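Small Things on Shared Tables
Report of the project group, module "Everyday Order"
Authors: Lærke Kirkegaard, Imke Bauerfeind
Supervisor: Gisela Weidemann

1. Why we chose this topic

In our study house there are two large tables which everybody uses for eating, for reading and for group work. After a long day many small things stay on them. We wanted to know what people do with these things, and if a basket on the table changes their behavior. Large objects, for example bottles or books, were not part of our project, because their owners usually come back for them.

2. How we worked

We made short visits to both tables in the afternoon and in the evening. At each visit we wrote down in simple words what was lying there and where. We also spoke with Marjan Kazemi and Anneliese Brandes, who have their lunch in the house almost every day. On one table we placed a basket, on the other one we placed nothing. We did not put up a sign, as we did not want to tell people what the basket is for.

3. What we saw

The most common object was something small, flat and light. It is easy to leave such a thing behind, and it is also easy to sit down beside it without touching it. A brown table makes white things very visible, but crumbs and lint are much harder to find on it. One must bend down and look from the side. On the table with the oval wicker basket we noted a small white square, maybe a folded paper or a flat packet, lying by itself with much free surface on all sides.

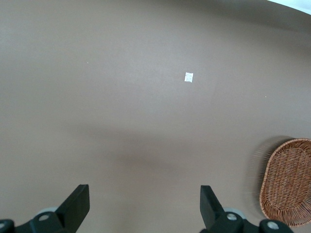 4. What people told us

Marjan said that she does not like to throw away a thing if she does not know what it is. A folded paper can have a phone number inside. Anneliese had a different opinion – for her, everything smaller than a hand is garbage after lunch. Both said they would use a basket if it stood near their own seat, but they would not walk to the other side of the table for it.

This was a surprise for us. In our first plan the place of the basket was not important, and we had only thought about its size.

5. Problems and next steps

Our notes are not equally exact. In the beginning we wrote only "paper" for very different things, and later we could not separate them. We would also like to try the basket in the middle of the table and then close to the door. Gisela Weidemann advised us to use the same short word list at every visit, and we will test this list in April.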